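Home | Archive | Laundry notes | About

Folding denim on a bed

25 Jan 2020

Print | E-mail

I have gone back to folding on the bed. The table at Clisholm is 70 cm deep, too short for a full leg. Jeans go first, as they take up the most room and hold a crease best. Legs together, seams matched, then thirds from the hem. Dark knits and fleece wait at the side until the denim is done – they shed lint on anything pale. 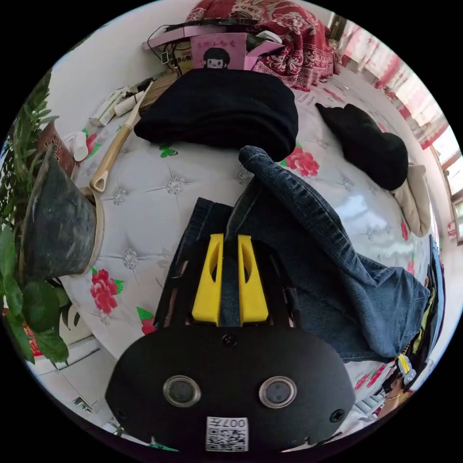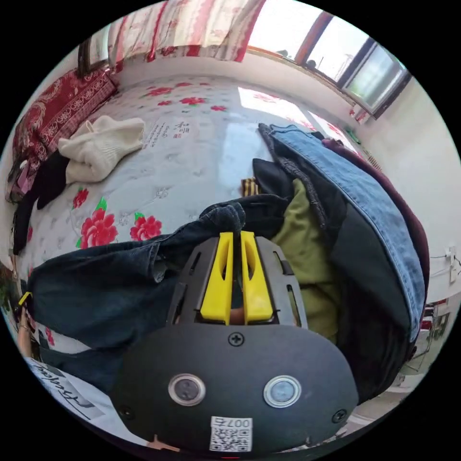
Jeans on the flowered bed cover, with black garments still to do.

Merja Aaltonen wrote in May to say she rolls hers. I tried it for 52 days. Rolled jeans fit the Flisham drawer well but come out with a ridge at the knee, so I stopped. Jackets are hung – the collar never lies flat in a stack. Shelf measurements for the Morkbridge cupboard will follow once I have found the tape.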